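Brirkham White Wire Storage Basket with Flat Floor

Kitchen and Pantry > Baskets and Bins > Open Wire

Item 898
In stock, ships in 4 business days
Color: White
Sold singly

If you have ever set a small jar down in a wire basket and watched it lean over sideways because one edge slipped between the bars, you will understand right away why we were so pleased when this one came into the shop. The Brirkham is a white wire basket with a flat white floor, so whatever you put in it sits level and stays put. It's a simple thing, really, but we have been selling baskets at Amegashie for a good long while now and you would be surprised how few of them come this way!

The sides are an open grid of thin white rods, so you can see what you have without lifting everything out, and air can move around the onions or the bread rolls or whatever else you like to keep out on the counter. The floor is one smooth surface from side to side. Spice tins, packets of yeast, the little pot of toothpicks, birthday candles -- all the small stuff that tips and tumbles in an ordinary wire basket is perfectly happy in here.

Our own Augustina Amegashie took one home in June to try out, meaning to use it for tea, and it has ended up doing about three different jobs since then (tea, then potatoes, and now school lunch things, with the tea moved back to its old shelf). She likes it best on the table when she is putting away groceries, right next to the lidded containers, so that everything can be sorted before it goes into the pantry.

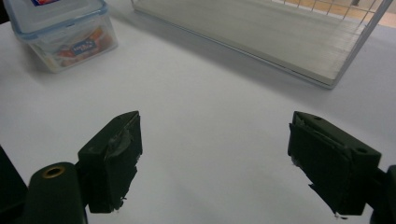

The Brirkham on a pale tabletop, with a clear lidded food container at left (container not included).

We get asked quite often whether the basket and a set of plastic food containers will work together, and yes, they do, very nicely. Flat-bottomed containers slide in and out over the floor without catching, and you can stack a couple of low ones if the lids are the kind that sit flush. We carry the Rinum clear containers with snap lids if you need some, or just use the ones you have. Please do measure your shelf and your containers before you order, and write to us if you would like the inside measurements for the current batch. They have changed slightly once before and we would hate for you to be a half inch short.

Good places for it:
Pantry shelves, for packets and small jars
The counter beside the stove
A craft table, for paints and glue
Under the bathroom sink
The mudroom, for gloves and dog leashes

Care

Wipe the rods and the floor with a soft damp cloth and a drop of dish soap, then dry it well, especially along the edge where the floor meets the wires, where crumbs like to collect. An old toothbrush is just the thing for that. Please keep it out of the dishwasher, and skip the steel wool, which will dull the white finish.

What a customer told us

"I bought one for my baking things and came back for another to hold my sewing. The flat bottom is what sold me. My bobbins used to fall straight through the old basket and roll under the refrigerator, and I am too old to be down there with a yardstick. I do wish it came in yellow." -- Kamonchanok Kaewkla, Sep 25, 2018

(We have passed along the wish for yellow. No promises yet, but we did ask!)

Shipping and returns

Baskets go out in a plain carton with paper padding. If yours arrives with a bent rod, send us a note within 11 days and we will get another one on its way to you. Unused baskets can be returned in their original carton.

You might also like: Trekelero Over-Door Rack, Rinum Clear Containers, Brirkham Shelf Liner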